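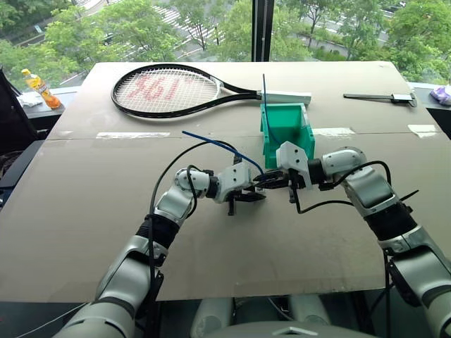

Since our last report to the Mthembu Fund, the Adurance lending library has moved most of its sorting work to the second floor of the Uvholm building. The library lends household tools and sports equipment to residents at no charge, and everything has to be checked, labeled and entered in the catalog before it can go out. Sorting is done on the large table next to the window, where the light is good enough to read small markings until late afternoon. A tennis racket at one side, a caliper at the other and an open green plastic bin between them is a fair sample of the mix we handle. Sports items and measuring tools need different checks, and this period we wrote separate check sheets for the two groups.

Items and loans

The catalog now holds 1,019 items. Residents took out 328 loans during the period. Hand tools remain the most borrowed group, followed by garden tools and then rackets and balls. Measuring tools are borrowed less often but are kept longer, usually for the full loan term. Several borrowers told us at the desk that they needed a level or a caliper for one repair and did not want to buy one.

We withdrew 31 items. Most were rackets with cracked frames or worn grips that could not be replaced at a reasonable cost. The rest were power tool accessories that no longer matched any tool in the collection. Usable parts were kept and the remainder went to the city's scrap drop-off.

Sorting and checking

Under the old arrangement, donations were sorted on the floor of the front room during lending hours. Items were moved several times before they had a label, and some were shelved with no catalog entry. The new arrangement works in a fixed order. A donation comes upstairs, goes on the table, is checked against its sheet, and is either labeled or set aside for repair. Nothing goes back downstairs without a label.

Rackets are checked for frame cracks, broken strings and loose grip tape. Calipers and gauges are wiped down, closed to see that they read zero, and tried on a steel block of known thickness. Any tool that fails the block test is held back. We do not adjust measuring tools ourselves.

The check sheets took longer to settle than planned. The first version for sports items ran to two pages and slowed everything down, so it was cut to one side of a single page in October. The measuring tool sheet has not changed since it was written.

Storage

Plastic bins have replaced cardboard boxes for small items. The boxes were splitting at the corners and could not be stacked more than two high. We chose open bins for anything borrowed often, and lidded ones for sets that need to stay together, such as socket sets and badminton kits. Long items are still a problem. Rackets fit on the existing shelves only when laid flat, which wastes space, and we would like to put up a wall rail for them. The building manager has agreed to this in principle but wants to see where the fixings would go.

Catalog

The move to the Rirno catalog program is complete. All current entries have been carried over, including loan history for returning borrowers. Two problems are still open. The program does not handle sets well, so a socket set missing one piece shows as fully available. It also prints labels too wide for small tools. For now we trim the labels by hand, and calipers get a tag on a string in place of a sticker.

Spending

Spending on bins and shelving came in under budget. Spending on labels and printing went over, mainly due to test prints during the catalog move. We have not drawn on the repair line to the extent expected and ask to carry the unspent part into the next period, when the backlog of items set aside for repair will be dealt with.

Next period

The repair backlog comes first. We also plan to install the racket rail, find a narrower label stock, and extend lending hours by one evening a week if desk cover can be arranged. We have been asked by two nearby schools whether they could borrow rackets in quantity. We do not have enough matched rackets to say yes at present, and will report back after the spring donation drive. An itemized spending sheet is being sent separately.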